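Saturday, May 1, 2021
Skalari magazine, cover shoot notes

Back at the desk with a cold coffee, writing this down before I forget which proofs I liked. Soriano's cover is the one with the veil (yes, that one, we've had the argument) and I've gone through more than 400 selects to get to 2 I can live with. Amado Javier wants the darker version. I think it makes her look like she's about to sing at a funeral, but he's got a point about the colour of the masthead against it.

Still no answer from Brirkville about whether they'll run it with the original cover line. Their readers wrote in by the bucketload in March over the Anton interview, and that was only a fella in a bathrobe! If they get cold feet we swap to the plain portrait, select 1427, and I'll try not to sulk.

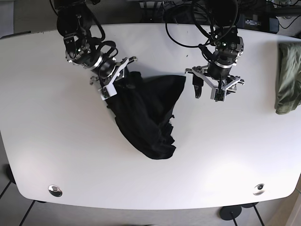

Still to sort

Nuria Sepúlveda is rewriting the inside interview. The bit about her grandmother's parish stays, it's the best thing in it and it makes the cover feel less like a stunt. She needs it trimmed by 14 lines, poor thing.

Check the stylist's credit is spelled right this time (my fault last issue, sorry again).

Ring the printer Monday and ask about the matte stock. Amado, if you're reading this, don't touch the grey levels till I'm in.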